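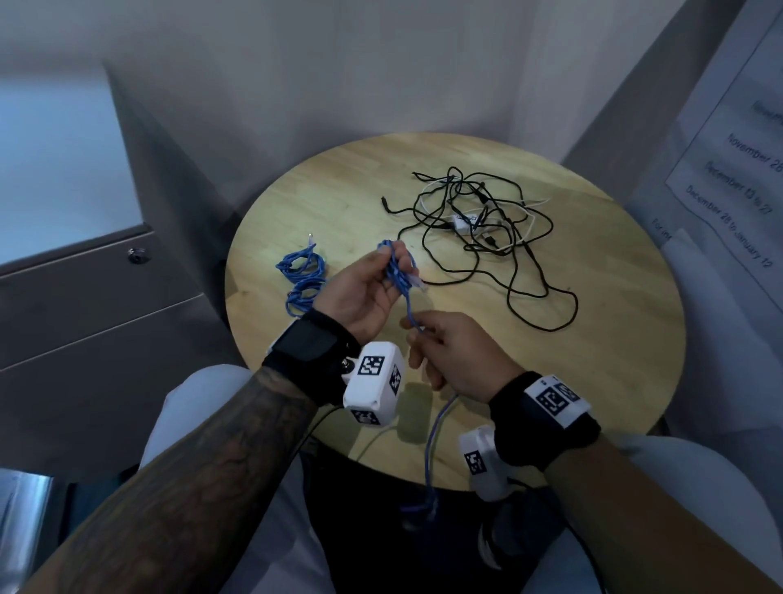 Blue cable in the hands, black heap waiting on the right.

October, late evening

Spent the whole day on the Cundodo handling rules and I'm still buzzing. The cable chapter is nearly there! I had expected it to be the dull one (cables, who cares) and it's turned into the best bit of the whole document, with 12 rules where the old draft had a single line saying "tidy the leads".

Rule one: the task starts with the tangle as it was found. No loosening it beforehand to make life easier. If we want an arm to cope with a real drawer full of leads one day, then the demonstrations have to look like a real drawer full of leads. Rule two is about pace - work at the speed you'd use at home, and if you lose the end of a cable, hunt for it with your hands the way anybody would.

Then we got to plugs. I wanted a rule that the connector should always be found first and the cable followed back from there. Verena Kuster thought it too strict, and we went back and forth over it most of the morning, happily enough, with a lot of tea.
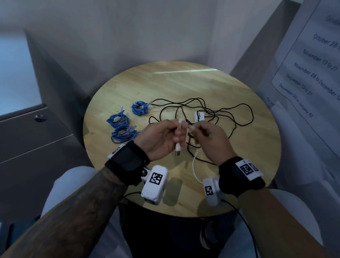

Balthasar Mösli reckoned we should drop the order of work altogether and only fix the end state: every cable separate, every plug free, nothing under tension. Let people get there their own way, he said, or the machine will learn one person's habits and call them a standard.

I've been chewing on that ever since and I think he's right, annoyingly. So the plug rule goes, and in comes a definition of "separate": you can lift one cable off the table and no other comes with it. Simple, and you can check it by hand in a moment. I love it.

What stays firm is the part on wrist gear. Straps snug before you start, markers clear of sleeves, and the thin leads from the units kept away from whatever is being sorted.

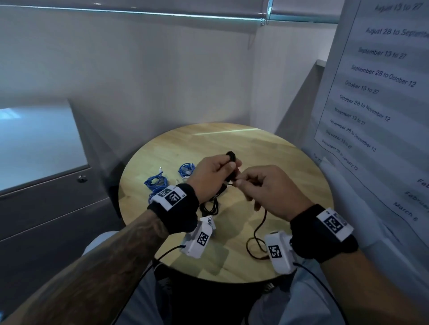 Thin cords need their own paragraph too. A thick network cable forgives a hard pull and an earphone-type lead doesn't, so I've written that force comes from the fingertips only, close to the knot, never from the far end. Ursina Zwahlen wants a figure in newtons. I'd like one as well, but not one we've made up, so it's gone on the list for Harnetley with a big question mark beside it.

Still to do: the stop rule (3 failed tries at a knot, then put it down and log it), and a better word than "tangle" for the glossary. Printing the draft tomorrow before breakfast.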